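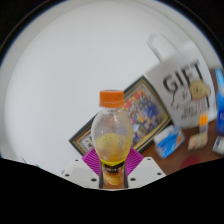 Tuva Solberg 说，果汁不要放在冰箱的门上，门那里最不冷，应该放在最里面的一层。她说得很认真，好像在说一件很大的事情。我回答她，最里面的一层已经放满了我的酸黄瓜和两盒米饭，没有地方了。

阅读时间：2 分钟

今天是星期三，我下课以后没有马上回家，先去了超市。我想买的是牛奶和洗碗的海绵，可是最后我也买了橙黄色的果汁，橙色盖子的那种。我在这个城市住了一年多，还是常常这样，进去的时候有一张单子，出来的时候单子上的东西少了一样。今天少的是海绵。

果汁现在只在瓶子的下半部分了。瓶子上面的塑料都是小水珠，看起来有一点白，像冬天早上的窗户。我很喜欢看这个。盖子的边上有很细的竖纹，我想这是为了手容易拧，但是我的手刚洗过碗的时候还是拧不开，要用毛巾包着。汉语里“拧”这个字我学了三次才记住，第一次我写成了“柠”，老师说那是柠檬的柠。所以我现在每次开瓶子都会想到柠檬，虽然这个果汁里有没有柠檬我不知道。

墙边的那幅画还是斜着的。深色的框，里面一圈金色，我觉得这个框比我房间里别的东西都贵重。白墙很空，所以我上个星期决定要把它挂起来。Vilgot 答应借给我锤子，可是他把锤子借给了 Anas，Anas 又说锤子在 Bunach 的仓库里。这样一个锤子走得比我还远。我给房东写了短信，问可不可以在墙上钉钉子，她还没有回答。我把短信写了两遍，因为第一遍我写的是“打墙”，后来查了词典，觉得她看了会害怕。

晚上我和 Yaryna 打了电话。她问我瓶子喝完以后怎么办，她家里的瓶子都洗干净了装豆子。我说我想装大米，可是瓶口比较窄，要用漏斗，我没有漏斗。她教我用一张硬的纸卷一个。我试了，用的是电费单的信封，卷得不太圆，但是可以用。我没有真的倒米，只是比了一比。

还有一件小事：标签是黄色和黑色的，我想洗瓶子以前先把它撕下来。Yaryna 说用热水泡一个晚上，Tuva 说用油擦。我明天先试热水，油比较贵。

最后我还是听了 Tuva 的话，把酸黄瓜移到了门上，冰箱里面就有了地方。酸黄瓜应该不怕热吧，我要问一问她。现在十点半了，明天早上要买海绵。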